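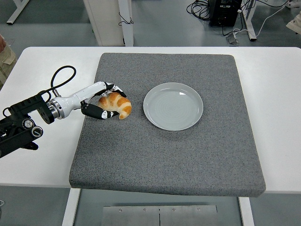 Hygiene and handling rules for robots that touch food: an interview with Anju Sengar

4 Oct 2025

The working group on food handling by service robots has issued the second draft of its code of practice for test sites. The draft applies to laboratories, training kitchens and pilot canteens where robotic hands pick up food, whether or not that food will be eaten. Anju Sengar, who has chaired the group since July, spoke to the Nimen Institute bulletin about the main changes.

The first draft ran to 50 clauses. The second has 27. Ms Sengar said that the reduction followed comments from sites that had found the earlier text hard to apply. "We had written separate clauses for bread, for fruit, for cooked items and so on, and the people running the tests could not tell which clause they were under. The new text asks how firmly an item may be held and what the hand has touched before it. Those two questions cover most of the old list."

The clause on grip has drawn the most comment. Under the draft, each site must set a limit on closing force for every class of item before a trial begins, and must record any change made to it during the day. Soft and flaky goods are placed in the strictest class. "A pastry is a demanding test piece," Ms Sengar said. "It crushes easily, and it sheds. The crumbs get into the finger joints, and the next item picked up by that hand carries them. Someone with a nut allergy would be right to ask what had been handled earlier."

For that reason the draft requires finger joints to be inspected after every 40 grasps of baked goods, and cleaned whenever residue is found. Judite Sequeira of Baptista, a contract caterer that commented on the first draft, has asked for a shorter interval. Ms Sengar confirmed that the matter remains open. "Ms Sequeira's staff clean by the clock, and they would prefer that we did the same. I have some sympathy with this. The difficulty is that a hand may stand idle for an hour and then work without a pause."

The draft also sets out how food used in trials is to be treated afterwards. Items handled by a hand that has not been cleared for food contact must be marked as test stock, kept apart from other food and thrown away at the end of the session. Asked whether this was wasteful, Ms Sengar said that sites were free to use the same item many times while it kept its shape, and that several already did so.

On the safety of people nearby, the group has kept its earlier position. A named person must be in charge of the stop control whenever the arm is powered, and that person may not have other duties. Smaller sites had asked for this to be relaxed. "We discussed it at 5 meetings," Ms Sengar said, "and Benvinda Marinho, who drafted the clause, was asked each time to defend it. She did so, and it stands."

Comments on the second draft should be sent in writing to the secretary, Idalina Caldeira, with the clause number given at the head of each comment. Replies will be published together with the final text.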